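双臂套叠杯整理工作站的搭建与调试
课程项目报告(终稿)
撰写:Celeste Coelho
项目代号:Ila
搭建地点:Londwood 共享工坊

摘要

本项目在共享工坊内搭建了一台桌面双臂工作站,目标任务为套叠量杯与量勺的拆分和归位。报告记录机架、末端夹爪、走线、标定及控制程序的实现过程,给出阶段性试验结果,并列出尚未解决的问题。机械部分已定型,控制部分仍以遥操作示教加轨迹回放为主,自主抓取只完成了单臂版本。

1 任务定义

套叠杯的特点是杯壁薄、相邻两件间隙小、杯口外缘可供夹持的高度有限。单臂提起最上层杯时,下层往往因摩擦一并被带起,必须由另一只夹爪压住或夹住下层。因此任务天然需要双臂配合,适合用来检验两臂基坐标系之间的标定质量。

任务分为三个子过程:
(1)拆分:从一摞套叠件中取出最上面一件;
(2)交接:一只夹爪将物件送至工作区中部,由另一只夹爪接住;
(3)归位:将物件放入塑料盒,或按大小重新套回。

量勺单独列为一类。勺柄扁而长,夹持后勺头处于悬臂状态,夹爪指面稍有偏转,勺头位置就会产生明显偏差。前期试验中,量勺的放置误差始终大于量杯,后文第5节单独讨论。

2 机械结构

2.1 机架
机架采用黑色铝型材,围在木制台面的两侧和前方,两条机械臂分别装在左右两侧的横梁附近。最初方案是把两臂基座直接用螺栓固定在木台面上,试装后放弃:臂在伸展状态下急停时,台面会出现可感觉到的颤动,且木材孔位在反复拆装后松动。改用型材后,基座位置可以沿槽滑动调整,拆装后用定位块复位。

型材切割由工坊的锯床完成,端面不完全垂直,装配时用塞片补偿。前横梁上的角件先预紧,待四角对角线长度一致后再逐个锁死。建议后来者不要跳过这一步,第一次装配时横梁有轻微扭曲,导致左右基座不共面,标定残差怎么调都降不下来。

2.2 夹爪
两臂均使用黑色平行夹爪,双指对夹。指端更换过两版。第一版指面为平面,夹杯沿时接触面积足够,夹扁柄时容易绕夹持点转动。第二版在指面内侧加了浅槽,槽宽 10 毫米,勺柄放入槽内后转动受限。指端为打印件,打印方向改为层线与受力方向平行之后没有再断裂。

2.3 走线
腕部线缆留出弧形余量,使腕关节在全行程内不受拉扯。余量过大时线缆会扫过台面,曾将一只空杯带倒;余量过小时腕关节转到极限附近会出现通信中断。最终余量由实际转动各关节后确定,没有找到可靠的计算方法。

3 试验布置

台面后方一侧放塑料盒,另一侧放一盆植物,中部留作操作区。盆栽在本项目中作为固定障碍物,规划程序中用一个圆柱包络表示,叶片部分另加一层安全余量。物件的初始位置由操作者手工摆放,每轮之间允许有小的差异。

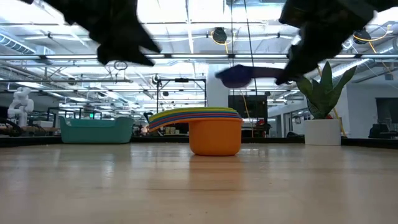 图1 右侧夹爪夹持量勺悬于套叠杯上方,左侧为青绿色塑料盒

光照是布置中较难控制的因素。工坊顶灯为长条灯管,表面光滑处有明显反光,基于颜色阈值的分割在反光区域会出现空洞。曾尝试在台面铺哑光垫,反光减轻,但垫子在夹爪下压时会滑动,最后撤掉,改为在软件中对高亮区域做掩膜处理。该处理对橙色杯有效,对深蓝色量勺效果一般,原因是深色件在阴影中与夹爪本体颜色接近。

4 标定与控制

4.1 双臂标定
两臂各自完成零位标定后,再求两基座之间的相对位姿。方法是让两个夹爪先后触碰同一组标定点,记录末端位置,用最小二乘求解刚体变换。标定点共取 54 个,分布在台面三个高度上。点位集中在台面中部时残差看上去很小,但交接位置偏向一侧时误差迅速增大,因此后来特意增加了边缘点。

标定流程耗时大约 60 分钟,其中多数时间用于人工引导夹爪到位。若只移动过一侧基座,可以沿用另一侧的零位数据,只重做相对位姿部分。

4.2 控制程序
控制程序分三层。底层负责关节位置环与夹爪开合,沿用驱动器自带的接口;中间层为轨迹插补与碰撞检查;上层为任务状态机。状态机的切换条件起初全部采用位置到达判断,交接过程中多次出现一侧尚未夹紧、另一侧已经松开的情况。修改后加入夹爪电流判断:接收侧电流超过阈值并保持一段时间,给出侧才允许张开。
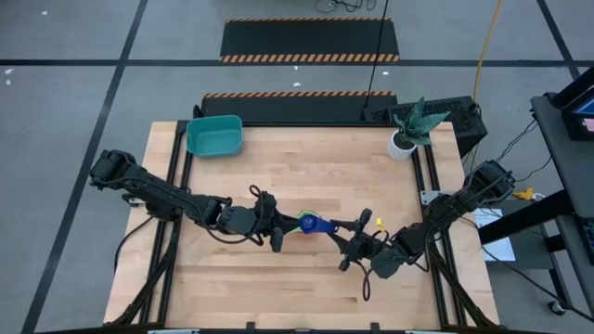
交接阶段的另一个问题是两臂形成闭链。两只夹爪同时夹住同一物件时,任何一侧的位置误差都会转化为内力,塑料件较软,可以吸收一部分,但关节电流会持续升高。处理办法是在双侧夹持期间降低接收侧的位置增益,使其近似随动,待给出侧松开后再恢复。增益切换若做成阶跃,松开瞬间手臂会弹动一下,改为线性过渡后消失。

碰撞检查只考虑连杆与连杆、连杆与台面、连杆与固定障碍物三类,没有考虑线缆。腕部线缆的干涉目前靠限制腕关节角度规避,代价是左臂在塑料盒靠后边缘处的可达范围变小,放置时只能从前侧进入。

4.3 示教与回放
示教采用遥操作方式,操作者控制双臂完成一次动作,程序记录关节角与夹爪开度,再按关键点重采样。直接回放原始记录时手部抖动会一并重现,重采样后轨迹较平滑,但关键点过少会丢掉拆分杯子时必要的小幅晃动。拆分这一步因此保留原始采样,其余部分使用重采样轨迹。

5 试验结果与讨论

正式试验安排在八月,连续使用同一套标定数据。评价标准为:物件未掉落,放置后不需人工扶正,过程中未触发急停。三个子过程的完整流程共执行 89 次,按失败发生的阶段归类,主要现象如下。

拆分阶段的失败多表现为下层杯被一并带起。将夹持点从杯口移到略低处后有所改善,但夹持点过低又会夹到下一层的杯沿。两者之间的可用范围很窄,对台面高度的标定误差敏感。

交接阶段在加入电流判断之后失败较少,剩余的失败集中在量勺上。勺柄在第二版指端中仍有沿槽方向的滑移,接收侧夹住的位置与预期不同,后续放置随之偏移。计划在指面贴一层硅胶薄片,尚未试验。

归位阶段中,放入塑料盒的动作对精度要求低,基本没有问题。套回动作则要求杯轴与下层杯轴对齐,目前只有最大的两件能够稳定完成,较小的件需要人工辅助。

单臂自主抓取部分使用固定相机图像估计杯口中心,再由单臂执行抓取。该部分与双臂流程尚未合并,原因在于相机外参只对右臂基座做过标定,左臂需要经过相对位姿换算,误差叠加后不能满足拆分要求。

6 遗留问题

(1)型材角件在长时间运行后有松动迹象,需要加防松措施,并在每次试验前复查。
(2)急停后程序不能从中断状态恢复,只能回零重来。若此时夹爪仍夹持物件,须先人工取下。
(3)Dimitriou 版示教界面与本项目的日志格式不一致,目前用脚本转换,时间戳偶有错位。
(4)深色物件的分割需要更换方法,仅靠阈值难以继续改进。
(5)左臂相机外参应独立标定,完成后再合并自主抓取与双臂交接。

附:文件说明

机架图纸、指端模型和状态机源代码存放于课程仓库的 Prornska 目录下。指端模型以第二版为准,第一版仅供对照。标定数据与机架当前装配状态对应,机架拆动后须重新标定,不可直接使用。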